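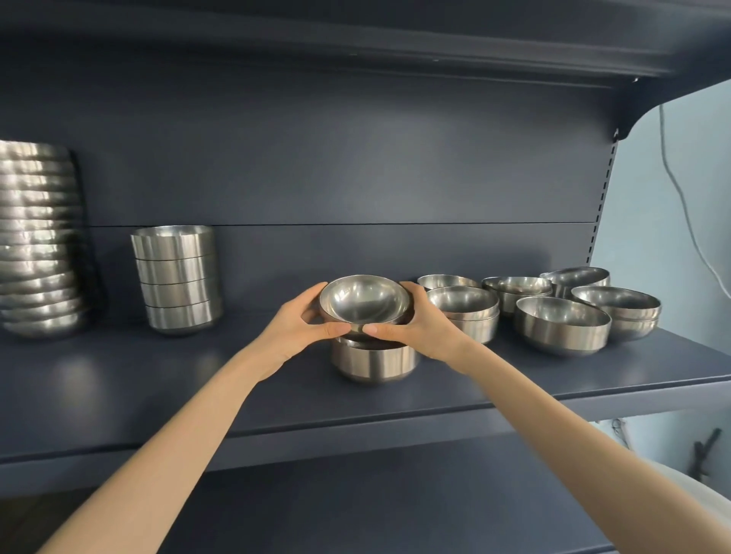
Um kit de captação destes só compensa a quem já tem a política de controlo a treinar, e para começar chega uma câmara de capacete com uma folha de cálculo ao lado. Foi mais ou menos isto que um leitor deixou escrito no texto de setembro, quando mencionei que tinha encomendado o Triston. Concordo com a primeira metade. Com a segunda, depois de duas semanas de uso, concordo menos.

Tempo de leitura: 3 min

O Triston é vendido pela Vanhove como kit completo de demonstração em primeira pessoa: módulo de cabeça, bateria de cinto, cabo, licença do Pudico (o software de anotação) e acesso ao serviço de revisão durante 5 meses. O módulo pesa 143 g sem a fita. O peso fica bem distribuído, mas a fita escorrega na nuca quando se olha muito para baixo, e em tarefas de prateleira baixa olha-se quase sempre para baixo. Acabei por trocá-la por uma de lanterna frontal.

Para o ensaio escolhi uma tarefa que conheço mal resolvida em simulação: empilhar e desempilhar taças de aço inoxidável numa estante metálica escura. O metal polido devolve reflexos que mudam com qualquer movimento da cabeça, os rebordos confundem-se uns com os outros e a mão tapa boa parte do contacto. Se a estimativa de pose das mãos aguentar isto, aguenta copos de plástico.

A estimativa aguentou na maior parte dos episódios. Onde falha é previsível: polegares à frente da parede da taça, restantes dedos atrás do rebordo. O Pudico reconstrói os dedos ocultos por continuidade e marca o segmento com confiança baixa, o que me parece o comportamento certo. O problema é que o limiar de confiança é global. Não consegui defini-lo por dedo nem por mão, e o manual não diz se isso está previsto.

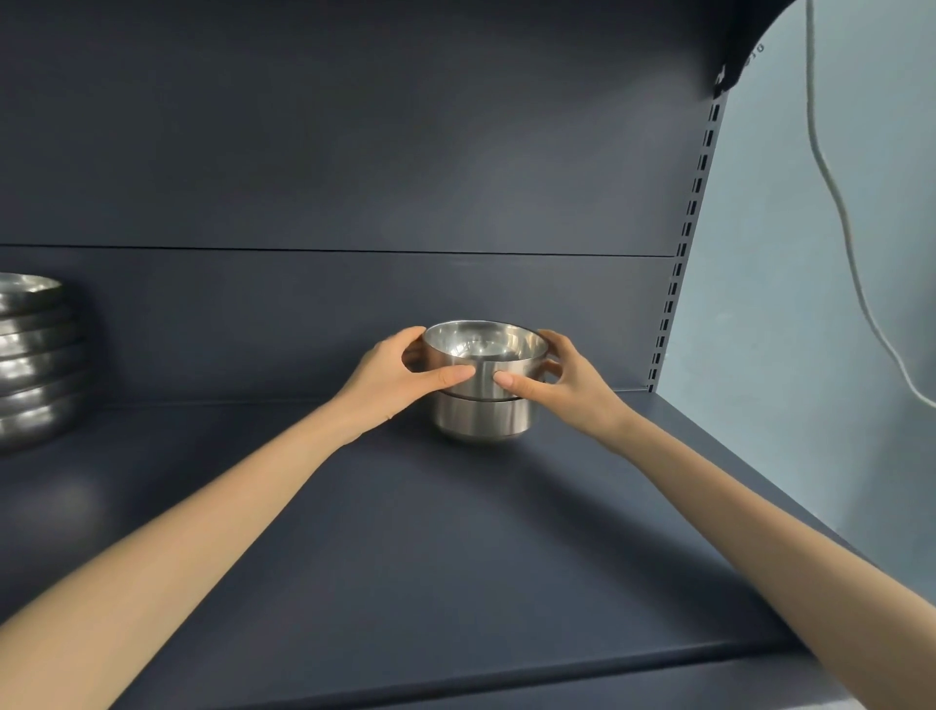
A segmentação automática é o outro ponto a rever. O Pudico corta o episódio em fases (aproximação, preensão, transporte, largada) a partir da velocidade dos pulsos. Com taças encaixadas, a largada é lenta e a preensão seguinte começa no mesmo sítio, pelo que as duas fases aparecem fundidas com frequência. Há um parâmetro de histerese no ficheiro de configuração — não está exposto na interface — e subi-lo resolveu uma parte dos casos. Os restantes corrigi à mão.

Sobre o serviço de revisão: enviei um lote na primeira semana e recebi-o corrigido ao fim de 7 dias. As correções de fase estavam boas. As etiquetas de objeto vinham inconsistentes: a pilha inteira e a taça de cima recebiam o mesmo identificador em alguns episódios e identificadores distintos noutros. Abri um pedido e reprocessaram o lote sem custos, mas quem depender disto para treinar deve escrever a taxonomia antes do primeiro envio.

Notas soltas:

A bateria de cinto deu-me quase 2 horas de gravação contínua. O indicador de carga só tem três estados e o último dura pouco.

A exportação sai num formato próprio, com conversor em linha de comandos. O conversor perde os metadados de calibração se o nome da sessão tiver acentos. Passei a escrever tudo sem acentos.

A calibração inicial pede uma superfície mate bem iluminada. Fazê-la virado para a estante não serve, o programa recusa e não explica porquê.

O suporte responde em inglês e respondeu sempre.

Quanto ao preço, a comparação justa é com as horas de anotação manual. No projeto Mallonora, onde montámos a captação com peças avulsas, a sincronização entre o vídeo e os sensores consumiu mais tempo do que a própria recolha. No Triston essa parte vem feita e até agora não encontrei desvios. Para um conjunto pequeno, de uma só tarefa, continuaria a usar a câmara de capacete. Para várias tarefas e mais do que um operador, ficava com o kit e dispensava o serviço de revisão passado o período incluído.

Falta-me testar a versão seguinte do conversor e repetir a mesma tarefa com luz lateral. Os valores de histerese que usei ficam no próximo texto, com o ficheiro de configuração completo.

Início Arquivo Etiquetas Contacto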